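About Usilano

Small noodle and sauce kitchen, started by Kerstin Brinkmann with 4 woks and one very long table. Now 64 recipes, all tested here, mild and hot versions of each. 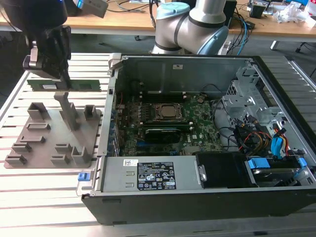
Sauces first, always. Ginger-garlic, sweet chili, black pepper. Golwood jars, sold at the Miltside market and online. Orders go through our own site. Pictured: desktop case open on its side, green memory module. Mostly we care about dinner tho.

3,045 jars last March. Our best month yet! Cooking classes run in groups of 10, aprons provded, bring a box for leftovers.

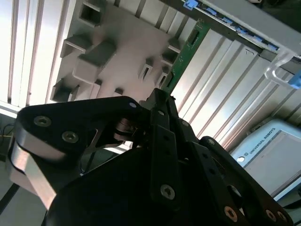 Close up: black plates, hex screws.

Questions, allergies, big orders? Ask for Kerstin.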